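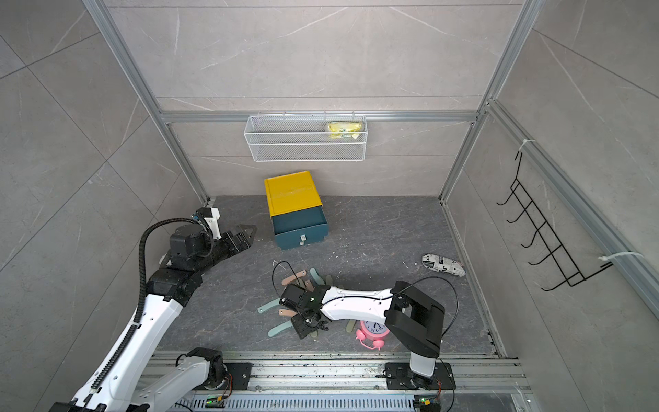 Hang It, Shut It, Forget It: Small Storage at Purstead
Gallery and notes by Muireann Kavanagh

I went to Purstead in November with low expectations. The home storage show there advertises 3,000 ideas for small rooms, and I have been going long enough to know that most of them are the same idea in a different color. You hang something up, you put something in a drawer, and the room is supposed to feel bigger. Mine never has.

Still, I keep a gallery every year, partly because readers ask for it and partly because I like having a record of what we were told would change our lives. The notes are short and they are my own opinion. I paid for my ticket and my lunch, and the lunch was the worse deal.

THE RAIL AND THE BASKET

A white wire mesh basket hung by small hooks from a silver aluminum rail. I have no quarrel with the look of it. The basket is long and shallow, the grid is fine, and you can see what you put in it, which in my kitchen would be a reason to stop looking.

One crinkled yellow package, pushed up in the right end. That is the sort of thing a basket like this suits: light, soft, easy to grab. I'd like to see the same basket with two jars of tomato sauce and a bag of flour in it before I said anything kind about the hooks.

Small hooks are my standing complaint. They lift off when you pull the basket toward you, and everybody pulls the basket toward them. I had a Dalov rail over my sink for two years and got very good at catching measuring cups. If you're buying, ask to take the basket off and put it back yourself. Do it twice.

THE YELLOW AND TEAL BOX

Bright yellow on top with a lighter band across it, and a dark teal-green drawer underneath. I expected to hate the colors and didn't. They're cheerful against all that gray, and you would certainly know which box you meant when you shouted from the other room.

The drawer was out a little. I will say this for a drawer that sticks out in a contrasting color: you notice it. Whether you then walk over and shut it is a matter of character, and mine is poor.

The handle is a small white rectangle set low in the middle. It's neat. It's also the kind of handle that assumes you're crouching, and the box sits on the floor, so you would be. My knees have views on floor storage. A box like this makes more sense on a bench or a low shelf, with the drawer somewhere near your hand.

What goes in a box like this? The answer at shows is always "anything," and I've never found that helpful. String, batteries, the takeout menus, a tape measure. In five weeks it becomes the place where the tape measure is supposed to be -- and isn't.

MARBLE-LOOK TILE, LIGHT GRAY

Faint white veining on light gray. Marble-look is a cautious phrase and I appreciate the caution. From across a room it does the job, and up close you're usually too busy looking for the tape measure to care.

I'm less sure about carrying it over all the walls in a small space. Tile on one wall is a splash zone. Tile on every wall starts to feel like the inside of a very nice refrigerator. The long seams do lead your eye along, I'll grant that, and pale gray is kinder to a bright yellow box than cream would be.

Ask about the grout. A man at the Tudose stand told me at length that his would never need sealing, then changed the subject when I asked for that in writing.

DARK FLOOR, STONE PATTERN

Dark gray with thin light streaks. People choose a dark floor believing it hides the dirt. It hides dark dirt. Crumbs are pale, and so are flour, salt, drywall dust and most of what comes off a slice of toast, and there were white crumbs and specks on this one, plus a few scuff marks, for anyone who wants the evidence.

I don't hold that against the floor. I'd rather see one looking like a floor than one polished five minutes before the doors opened. But if a salesperson tells you dark stone patterns are low maintenance, drop a cracker and have a look.

WHAT IT COSTS TO HANG THINGS UP

Merier had a full wall system on offer, with rail, posts, baskets and a set of hooks, for $914 before installation. I asked what installation ran and was handed a brochure with a picture of a fern on it.

For comparison, I've had a plain rail and a secondhand basket in my laundry corner for years, and the whole thing cost less than parking at Purstead. It isn't beautiful. It holds clothespins, and it held them this morning.

WOULD I BUY ANY OF IT?

The box, maybe, if the price were sensible and I could put it at waist height. I liked it more than I meant to. The basket I would buy for dish towels or snack packets and nothing with a lid. The rail depends entirely on what's behind it, and no one selling rails wants to talk about your walls. Old plaster, thin drywall, a hidden pipe: find out first, then shop.

The tile I would take on one wall. The floor I would take in a lighter color, and I'd own a better broom.

Several readers wrote after last year's gallery to say I was too hard on hanging storage. One sent a very tidy photo of her spice rail. I've asked her to send another in six months, taken at about 7 p.m. with dinner going, and I'll add it here if it comes.

Corrections and prices that turned out to be wrong can go to the usual address. Please don't send me hooks.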